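Pomthorpe releases revised installation standard for lift-up cabinet doors in social housing kitchens

FOR IMMEDIATE RELEASE

BUMUNCOMBE, April 12, 2025 — Pomthorpe, a supplier of cabinet hardware and technical documentation to the residential maintenance sector, has published the second edition of its installation standard for lift-up and flap-type cabinet doors. The document applies to overhead kitchen and laundry cabinets in multi-unit housing and replaces the first edition in full.

The revision follows a condition survey of 1,933 cabinet doors in apartment buildings managed by Wetum, a non-profit housing operator. The survey recorded hinge fixing type, panel mass, stay force rating, opening angle and edge condition for each door. Doors were inspected in place, with no removal of panels unless a fixing had already failed.

Fixing withdrawal at the upper hinge line was the most frequent defect recorded. It was concentrated in doors where the gas stay had been replaced during maintenance with a unit of higher force than the panel required. An over-rated stay keeps the hinge screws under tension while the door is closed and shortens the service life of the fixing, particularly in particleboard carcasses that have been re-drilled.

"The first edition gave a table of stay ratings by door width," said Malsha Howlader, technical director at Pomthorpe. "Width is a poor proxy. Two doors of identical width can differ considerably in mass once the core material, facing and handle are accounted for. The second edition requires the installer to weigh the panel or to calculate its mass from the supplier's density figure."

The revised standard introduces a calculation method based on the moment about the hinge axis. Installers enter panel mass, panel height and handle offset, and read the permitted range of stay force from a chart. A worked sheet is supplied for doors up to 900 mm wide. Wider doors require paired stays, and the two units must be drawn from the same production batch. 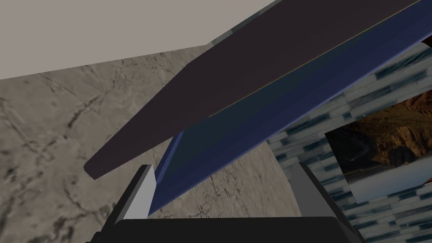
4 min read

Changes to opening angle limits form the second part of the revision. The first edition permitted any angle at which the door remained stationary without support. The second edition sets a default limit of 80 degrees for overhead cabinets, measured from the closed position, so that the lower edge of the open door remains within reach of a seated or shorter resident. A larger angle may be specified where the housing operator has documented the reason in the unit file.

Clearance requirements have also been restated. The minimum gap between a fully open door and any ceiling, bulkhead or light fitting is now 12 mm, measured at the closest point of the swing. The first edition specified clearance at the end of travel only, which did not capture contact occurring partway through the arc on doors with a raised top rail.

Edge treatment is addressed in a new section. Exposed panel edges must be sealed on all four sides before the hinges are fitted, including the top edge, which is commonly left unfinished on the assumption that it is not visible. Colour matching of edge banding is left to the operator's own finish schedule.

The standard was drafted by Pomthorpe with technical review by Nikola Mladenović, a furniture testing engineer, and Costel Ionescu, maintenance planning manager at Wetum. Cycle testing of stay and hinge combinations was carried out at the Jaber test workshop in Bumuncombe.

"Most of our call-outs on these doors were repeat visits," said Ionescu. "A tradesperson would fit the strongest stay on the truck, the door would hold, and the job would be closed. The fixings would then let go and we would be back in the same kitchen. The new sheet takes a few minutes to fill out and it stays with the unit."

Wetum will apply the second edition to all new cabinet orders and to replacement work in existing buildings. Doors installed under the first edition do not need to be altered unless a stay, hinge or panel is being replaced — in that case, the complete door assembly must be brought into line with the current text.

Training sessions for installers and building maintenance staff will be led by Ridwan Wattimena, field training lead at Pomthorpe. Each session covers panel weighing, use of the moment chart, fixing repair in re-drilled carcasses and completion of the unit record. Attendance is free of charge for licensed trades working under contract to a participating housing operator.

The second edition is available as a printed booklet or by electronic download from Pomthorpe. Holders of the first edition will be sent a list of amended clauses on request.

Media and technical enquiries:
Kasun Sikder
Communications, Pomthorpe
Bumuncombe

— END —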